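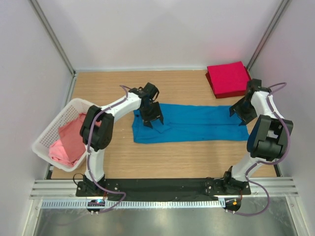
The folding cell with both arms over a blue cloth. Basket on the left, folded reds in the far corner.

The folding cell and the runaway right arm

Posted Aug 21, 2018

A few of you have asked what happened with the folding cell, so I've finally got round to putting it on the gallery with the whole sorry story underneath. If you only came for the picture, you've had it - the rest is me going on about cables.

We'd been running towels and cloths through the cell at Heffernan for a good while with hardly any bother. Pick one out of the basket, flatten it, fold it, stack it, start again. Lovely to watch with a cup of tea, I have to say! Then on run 419 the right arm stopped dead halfway through a fold, sat there for a moment, and swung back towards the wall a lot faster than it ever should. It gave the panel a proper thump. Melaniia Hrynyshyn was at the desk and hit the stop button before I'd even got out of my chair.

No one was hurt, and the door was shut (it's always shut when the arms are live, and I'm very glad we're fussy about that). But an arm moving when it hasn't been told to is a safety matter whether or not anyone's in reach, so we switched off, wrote it up and left it off.

What went wrong

My money was on the software. Wrong! Tharushi Hettiarachchi went through the log and found the right arm losing its position signal for a split second, over and over, always when it was stretched out to the far side of the cloth. Have a look at the purple cables looping over the elbows and you'll see how far they have to travel with the arms. Inside the sleeve on the right one, just past a tight bend, a wire had cracked nearly all the way through. Every long reach pulled it open. When the signal came back the controller thought the arm was in the wrong place and rushed to put it right.

So that's two faults, really. The cable was worn, and the controller should have stayed stopped after losing the signal and waited for one of us.

What we changed

New cable on the right arm, with a wider loop so it doesn't pinch. We swapped the left one as well while we had the tools out. Any lost signal now cuts the power to both arms, and someone has to walk over and reset it by hand. Top speed is down too, which makes the folding painfully slow - Melaniia says she could do the ironing in between.

We did 108 test runs on the new set-up and had 2 stops, both from the cloth slipping out of the fingers, and both times the arms stayed put. I'll look inside the sleeves again in November, and if the new cable shows any wear I'll post that here too.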